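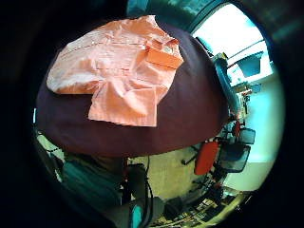
Peach-orange shirt with flap pocket, loosely folded

Search this list Enter keywords All dates

Re: [Tremstead-mending] Polyester shirts and old smells

Thursday, December 2, 2021
4 replies 2 shares

Hello all,

I am answering the message from last week about shirts that smell again as soon as they become warm. I have had this problem for years with secondhand clothes, so I hope my experience can be useful. Please excuse my English where it is not elegant.

> I bought five shirts in the Sovska market, all thin and a little
> shiny, I think polyester or a mix. They come out of the machine
> smelling fine. I put one on, I walk to the bus, and the smell of
> the last owner is back. I have tried more detergent, then hot
> water, then fabric softener. The softener made it worse. Should I
> give up and cut them for rags? They do not even make good rags.

Please do not cut them yet. The softener is the first thing I would stop. It leaves a layer on the fiber, and the oil from the skin stays under this layer. More detergent has a similar result if your machine does not rinse well. My machine is a Stunik, bought used, and it rinses badly on every program except the long one.

What I do now is this. I fill a bucket with warm water, not hot, and put in washing soda, two spoons for one bucket. The shirt goes in inside out and stays 30 minutes. I rub the underarm parts with my fingers and plain dish soap, because the old smell is mostly oil. Then I rinse by hand until the water has no foam, and only after this the shirt goes into the machine, with half of the detergent I used before and no softener.

Some shirts need this 2 times. One gray shirt of mine needed it again every April, when I took it out of the winter box, and finally I accepted that it is a shirt for painting the fence.

Two warnings. Do not use soda on silk or wool, it damages them. And if the label is missing, test a small place inside the hem first. Once I soaked a dark red shirt together with a light one and I will not describe the light one.

About vinegar: many people here recommend it, and I used it too. For me it helps with the stiff feeling of line-dried cotton, but on polyester the smell came back the same day. Please never put it together with bleach. I write it every time the subject comes up and I will continue.

Drying is also important. I dry everything outside when possible, also in cold weather, and I do not put a shirt in the closet while the collar or the pocket flap is still damp. These places have double cloth and they dry last. I open the buttons and pull the pocket away from the body of the shirt so that air can pass.

For ironing, low temperature and a cotton cloth between. If the smell is still in the fabric, the iron will tell you in a few seconds.

The cost is small. I paid 1,690 for a big bag of soda at the Song hardware store, and it was enough for the whole year — the small boxes in the supermarket are much more expensive by weight. There is also a special sport detergent for 4,000. I tried one bottle from a neighbor and I could not find a difference from the soda, but my nose is maybe not the best judge.

One question from my side. Does somebody know how to remove the yellow line inside a collar when the shirt is a light color and the fabric is too thin for a brush? I tried a soft toothbrush and it made small pulls in the cloth.

With kind regards from Tremstead

Share this message (2) Reply to list Reply to sender

Recent in this list
Re: Which thread for stretch seams?
Buttons wanted, brown, four holes
Moths again, second attempt
Re: Zipper stuck at the bottom
Sovska market, winter opening hours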